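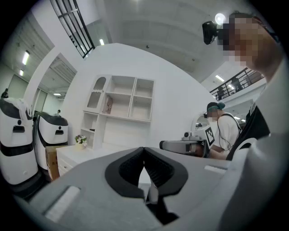

The finger pads up close, with the second gripper held behind.

Oshima hand-held gripper kit, pair

I bought the two-gripper version of this kit in March for a build at our shared workshop in Plarnville. The plan is a small arm that puts things away on shelves, and before it can do that I need recordings of a person doing the same job by hand. The kit costs 300 dollars for the pair. The single is cheaper but I can't see much use for it if you want to do any two-handed work.

Assembly took one evening. Each gripper goes together with 19 screws, all the same size except for the one that holds the trigger pivot, which is longer and comes in the same bag. Lay them out first. I put the long one in the wrong hole and had to back it out, and it left a mark in the plastic. The instructions are a folded sheet with small drawings. The drawing for the finger linkage is printed mirrored for the left unit and there is no note about it.

The fingers are the best part of the kit. They are soft, ribbed on the inside, and they come together in a V, so a round object centers itself when you squeeze. A mug handle, a paperback and a roll of tape were all easy. Flat things are harder. A playing card on a countertop is close to impossible unless you slide it to the edge first, and I gave up on coins. The pads pick up lint and need a wipe with a damp cloth before each session.

The trigger is stiff. Takeshi Honda, who shares the bench with me, swapped the spring in his for a lighter one from the hardware store and it's much better. I left mine stock for the sake of this review and my hand was sore after an hour. The body is bulky at the wrist too, and you knock it against shelf uprights until you get used to how far it sticks out.

Tracking depends on the printed black and white markers. In good light they are picked up well. Under the long ceiling tubes at our place I got glare at certain angles and lost a few seconds of tracking here and there – a matte spray fixed most of it. The markers need to stay clean and flat, so don't throw the grippers loose into a tote like I did the first week.

Battery life is fine. The pack is 4000 mAh and I haven't run it down in an evening. Charging is slow, and there is no way to charge both grippers from the one cable supplied. I use a Homley two-port charger I already had.

The software is plain but it works. You start a take, do the task, stop the take, and it writes a folder. I would like to be able to rename a take before it saves. The arm is still on the bench waiting for a shoulder bearing, so I can't say yet how well the recordings carry over. 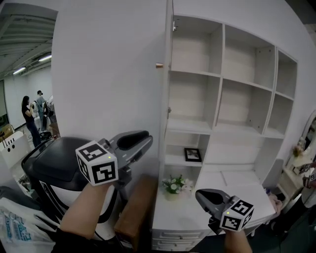

Can you build this without a 3D printer?

Everything you need for the grippers themselves is in the box, so a printer isn't required. You would only want one for spare parts or for an adapter to mount the same fingers on your arm. I had my adapter printed at a shop in Jillville and it fit after some filing.

One more thing on spares. Replacement finger pads are sold in sets of 2, and the screws for them are not included, so keep the old ones. Mine shipped in a padded envelope and one pad arrived with a crease that has mostly relaxed since.

Good: finger pads, battery, simple recording.
Bad: stiff trigger, mirrored drawing, one charging cable.

I'd buy the pair again at this price, and I'd change the springs on day one.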